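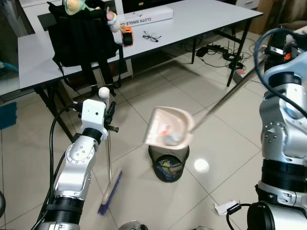
Week 5: Cable faults on two-armed machines

Most of the stoppages you will deal with in your first year of service work are cable faults, and most of those are intermittent. The arm runs, stops with a communication error, gets restarted and runs again. Sweeping up is a good job for studying them. One hand holds the broom upright by its handle while the other brings a long-handled dustpan over to the wastebasket, so the two arms are in quite different positions and their cables bend in different ways. Look at how the cables run outside the arms, one looping up along the side of the left arm and a thick dark blue one curving over the upper part of the right. A loop like that has to be long enough for the furthest reach and short enough not to catch on anything.

The Hovstead case

The machine at Hovstead was a two-armed Nevico used for light cleaning. In November it began to drop its right arm link when the elbow was raised. The log showed 3 stops on the first day. The operator cleared each one and carried on, and no fault report was written. After 120 hours of further running the link was lost while the arm was holding a full dustpan. The brake came on as it should, but the gripper lost its holding force and the pan fell. No one was hurt.

Gunvor Backlund's inspection found a clamp fitted too close to the elbow. The cable was bending at one point instead of along its length, and two of the inner wires had broken. With the arm down the broken ends touched and the circuit tested good – this is why the first bench test found nothing.

What to check

Isolate the power before you touch any connector.
Move each joint slowly by hand through its full range and watch the loop.
Test continuity with the arm raised as well as lowered.
Look for cables lying on the floor where the base or a foot could press on them.
Write down every stop, including those that clear on restart.

At Harnulcombe the clamps are now checked every 400 hours. Bråten uses the same interval but also changes the elbow cable once a year.

For next time: read the Hovstead log and mark the point at which you would have taken the machine out of use. Bring your own meter leads.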